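Textile Care at Home, Unit 4: Picking Up, Sorting and Folding Dark Clothes

Hi all! These are my notes from the March session, typed up a bit more neatly than what I scribbled on the board. Venla Kettunen asked me to put the folding part in writing, so blame her for the length.

We left off last time with the floor pile. Everyone has one (mine lives next to the bed), and most of us deal with it by scooping up the whole heap and dumping it on a chair. Please don't! Pick up one thing at a time. Take hold of it near a seam or a hem, lift it straight up until it's clear of the floor, and let it hang for a second. A piece that hangs free will show you which way up it is much faster than one you're wrestling with on the carpet.

Carpet is a special pain with dark clothes, as Reijo Huttunen pointed out with some feeling. Black and charcoal fabrics pick up every bit of fluff. Give each piece one good shake away from the rest of the pile, then run a damp hand down it in a single direction. I went back and forth in my demonstration and got little gray rolls of lint all over the front, so do as I say there.
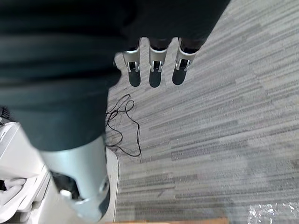
Then we get to sorting. My three heaps are wash, wear again, and mend. Iida Seppälä argued for a fourth heap, "air it out," and I've come around to that, especially for sweaters. Whatever you do, sort by fabric weight as well as by color. A thin black T-shirt and a heavy black sweatshirt are the same color and want completely different treatment, and the T-shirt always loses.

Creases next. Soft dark cloth shows a crease mostly by its shine, so tilt the piece toward a window or a lamp before you decide it needs the iron. If you only see soft folds, smooth them out with your flat hand and move on. If there's a hard line with a sheen along it, turn the piece inside out and press from the back, low heat, with a cloth in between. Pressing from the front is how you get those glossy patches on the elbows.

The fold itself, for tops:

Lay it face down and pull the hem straight.
Bring one side in to the middle, sleeve folded back on itself.
Same on the other side.
Fold up from the hem in 2 goes, stopping just short of the collar.
Flip it over and leave it alone.

For pants, match the inside seams first and the rest mostly takes care of itself.

The reading is page 84 in the Edberg handbook, the part on knits. Skip the bit on starch, we won't use it.

For next time, bring one dark item you've given up on, clean please, and a hand towel to press through. Eero Laitinen has the spare irons, so find him before we start if you need one. We're in the Saarinen room again, 6 p.m.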